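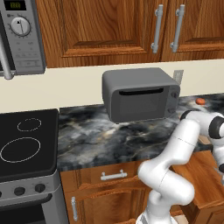
The planner at Homgate has never cooked anything, yet it has strong opinions about kitchens. Ask it to move an arm from the stove side to the far cupboard and it will propose 39 paths, 35 of which visit the cabinets on the way.

Valentyna Symonenko's team in Trostville spent October teaching it some manners. The old code, named Semeniuk after a street, checked for collisions only at the end of each move. The new code checks all the way along and replans six times a second, whether or not anything has changed. It's a nervous program, and the simulated woodwork is better for it.

Perception was the slower job. Marble gives the depth estimator veins to mistake for edges, and build 3793 once planned a careful detour around a pattern in the stone.

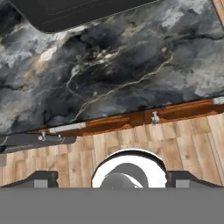

Alton would turn the replanning rate down — a nervous arm wears out its joints, simulated or otherwise, and most detours could wait half a second. Symonenko has agreed to try three.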